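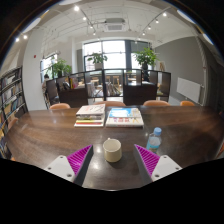
図3　閲覧室の長机に置かれたマグカップ。

4.2 飲み物規則の緩和と滞在時間

Nurmi館では、3月まで閲覧室への飲み物の持ち込みが全面的に禁じられていた。規則は入口の掲示に明記されていたが、掲示の前で立ち止まる利用者はまれで、鞄の中の水筒はおおむね黙認されていた。したがって、以下で「緩和」と呼ぶものの一部は、現状の追認である。改定後の規則では、蓋の有無を問わず、机上での飲み物が認められる。食べ物は従来どおり禁止だが、飴の扱いについては職員間でも解釈が割れている。

分析に用いた入退館記録は2,241件である。このうち退館時刻を欠くもの、および閉館後も在館中とされたものを除き、1,906件を対象とした。後者の利用者が書架の間で夜を明かした可能性は理論上否定できないが、ここでは退館ゲートの読み取り不良とみなす。

改定後、滞在時間の中央値は延びた。ただし延びは午後の利用者に偏り、午前の利用者にはほとんど変化が見られない。De Bruijnは先行する報告で、飲み物の許可が滞在を延ばすのは中座の必要が減るためだと論じた。本館の記録はこの説明と矛盾しないものの、飲めば別の理由で中座が増えるという、査読者からの指摘にも答えておく必要がある。館内の手洗いはゲートの内側にあり、この種の中座は記録に現れない。

自由記述欄には443件の回答が寄せられた。分類はBoikoの枠組みに従い、「快適性」「音」「資料の汚損」「その他」の4区分とした。最も多かったのは「その他」で、その大半は空調に関するものである。設問は飲み物についてのみ尋ねていた。「音」に分類された回答では、カップを机に置く音を気にする声より、それを注意する声のほうがうるさいとする意見が目立った。

資料の汚損については、改定の前後で届け出件数に差がなかった。もっとも、禁止期間中に飲み物で本を濡らした者が進んで届け出たとは考えにくく、改定前の件数は過小とみるべきである。返却本の点検ではコーヒーと思われる染みも見つかったが、貸出中についたものか館内でついたものかを区別する方法はない。なお、最も傷みの激しかった一冊は、製本修理の手引書であった。

以上の結果は単一の館に基づくもので、机の数や開館時間の異なるStuvivgate館にそのまま当てはめることはできない。同館では蓋つき容器に限って許可しており、次節ではその運用を取り上げる。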